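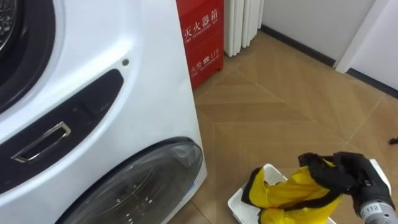
Doppeltrommel-Waschmaschine

Eine Doppeltrommel-Waschmaschine ist ein Frontlader mit zwei getrennten Trommeln in einem Gehäuse. Ich schreibe diesen Eintrag für unser kleines Haushaltslexikon besonders gern, denn ich wasche seit letztem Januar selbst mit so einem Gerät und habe in der Zeit wirklich viel darüber gelernt (auch durch Fehler, dazu später mehr).

Aufbau

Bei der verbreiteten Bauform sitzt oben die große Trommel und darunter, knapp über dem Boden, eine kleinere. Jede hat ihre eigene runde Tür mit Bullauge. Manche Hersteller machen es umgekehrt und setzen die kleine Trommel nach oben, das sehe ich aber seltener. Zwischen den Türen bleibt ein Streifen Gehäuse übrig, und dort bringen die Hersteller gern Griffe, Blenden oder Bedienelemente unter. Was sich dahinter verbirgt, ist von Modell zu Modell verschieden, also bitte in die Anleitung schauen!

Mein eigenes Gerät ist eine Jomum und wiegt leer 94 Kilo. Die Männer von der Lieferung waren entsprechend begeistert, ich wohne im dritten Stock.

Die Trommeln

Innen unterscheidet sich die obere Trommel kaum von der einer normalen Waschmaschine: Edelstahl, viele kleine Löcher, vorne eine dicke Gummimanschette. Genau diese Manschette ist die Stelle, an der beim Einräumen gern etwas hängen bleibt. Ein Zipfel vom Handtuch, ein Ärmel, ein Putzlappen – und schon klemmt der Stoff in der Tür. Ich schiebe deshalb alles einmal mit der flachen Hand nach hinten, bevor ich zumache. Bei einem gelben Tuch mit schwarzen Streifen, das halb über der Dichtung liegt, sieht man das sofort, bei einem grauen Socken vor grauem Gummi leider überhaupt nicht.
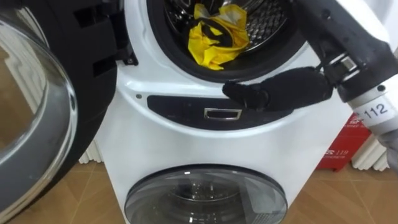 Wofür man zwei Trommeln braucht

Der Klassiker ist die Trennung: oben die große Ladung, unten Unterwäsche, Babysachen oder die eine Bluse, die sonst wochenlang auf Gesellschaft warten müsste. Bei vielen Modellen können beide Trommeln gleichzeitig laufen, jede mit eigenem Programm. Ich mache das meistens am Freitag, dann läuft oben die Bettwäsche und unten der Kleinkram, und ich trinke währenddessen Kaffee (herrlich!).

Zum Preis: Ich habe 1.777 Euro bezahlt, das ist viel Geld, und wer allein lebt und alles zusammen wäscht, kommt mit einer einfachen Maschine sicher genauso gut zurecht. Die kleinere Marno hatte ich mir auch angesehen, aber deren untere Trommel war mir für Babydecken zu knapp.

Pflege

Die Falten der Gummimanschette wische ich nach dem Waschen trocken, und die Türen bleiben danach einen Spalt offen. Das gilt für oben und unten! Die untere vergisst man nämlich leicht, mir ist das im ersten Monat passiert, und gerochen hat es entsprechend. Dazu kommt das Flusensieb, falls das Modell eins hat, und ab und zu ein heißer Leerlauf.

Zum Beladen der unteren Trommel muss man in die Knie gehen. Ich stelle mir inzwischen einen niedrigen Hocker daneben.

Siehe auch: Frontlader, Gummimanschette, Flusensieb, Wäsche sortieren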